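Reading a Split Sheet When the Totals Lie

May 20, 2021

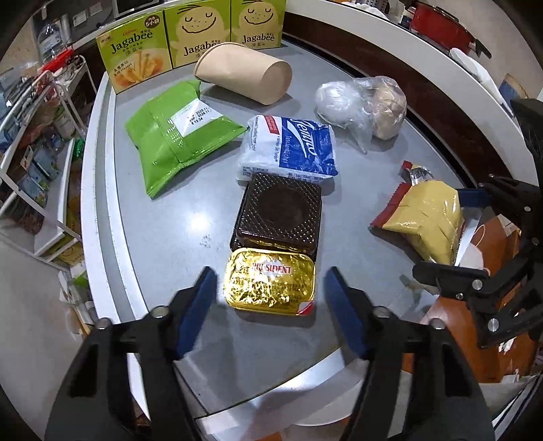
The Vellari club has finished its spring season with a record that looks ordinary on paper, and most of the talk on the forum has treated it as an ordinary season. I went back through the match sheets over the past two weeks and I don't think the totals describe what happened very well. This post is mostly method. If you only want the opinion, skip to the part on the back line.

For anyone new to the blog: Vellari plays in a regional amateur soccer league, three points for a win, one for a draw. The club publishes a sheet after each match with goals, shots, substitutions, cards and the minute of each event. It does not publish passing data. Everything below is built from the sheets and from my own notes at home games.

I started by cutting each match into blocks of 15 minutes, with stoppage time folded into the last block of its half. I then tagged each block with the score at its start: ahead, level or behind. The reason for doing this is game state. A team that is behind takes more shots, and many of them are poor. A team that is ahead takes fewer and gives up more. If you add up the shots over a season without splitting by state, you end up rewarding a side for falling behind early.

Vellari fell behind early a lot. In the first 3 matches the opening goal was against them every time, and the shot totals from those matches were the best of the spring. People quoted those totals as proof that the attack was fine and the finishing was unlucky. Split by state, the level-score blocks show very little going forward until Heriberto Maldonado moved inside from the left wing.

That move came in the away match at Staloten. Maldonado had been staying wide and crossing, with no forward tall enough to make the crosses worth much. Once he moved inside, the left back had the whole channel to run into, and shots from inside the box went up in level-score blocks. I count 270 minutes with the new shape from the start of play. That is a small sample, and I would not build a transfer policy on it. It does line up with what I saw from the stand.

The back line

The defensive record is where I disagree with the forum most. The complaint is that the center backs were slow and conceded too many late goals. The late goals are real: 8 of them after the 75th minute. But look at the substitution column next to the goal column. In nearly all of those matches the holding midfielder had already gone off, and the replacement was a forward. With the screen gone, the center backs were being asked to step out to the ball and also cover the space behind them. Faster players would have helped a little. Leaving a midfielder on would have helped more.

The Chávez match is the clean case. Level at the hour, holding midfielder off, second forward on, two goals conceded on almost the same pattern. Both started with a throw-in on the right and a square pass into the area he had been standing in all afternoon. The goalkeeper took the blame for the second one. I have it in my notes as a deflection and I would leave it there.

Jaqueline Bañuelos, who keeps a similar record for Tralasano, sent me her own sheets for comparison, and her split looks nothing like mine. Tralasano conceded most of their goals in the 15 minutes after halftime and almost none late. She puts it down to a coach who makes his changes at the break and then leaves the team alone. I'd want another season of both before saying more than that, but the contrast is large enough that I have added a column for the time of first substitution.

Known problems with the method

The blocks are arbitrary. A goal at 44 minutes and a goal at 46 land in different halves of the table, and moving the cut points by five minutes changes two of the weaker results. The late-goal finding survives the shift. The shot finding for the opening matches survives it too.

Red cards are a separate issue. I dropped every block played with uneven numbers, and that costs most of the second half at home to Staloten.

The shot tags also depend on who filled in the sheet. One scorer marks blocked shots and another plainly doesn't. I have written to the club asking which matches each of them covered. Until I get an answer I'm treating blocked shots as missing data and leaving them out of the totals entirely.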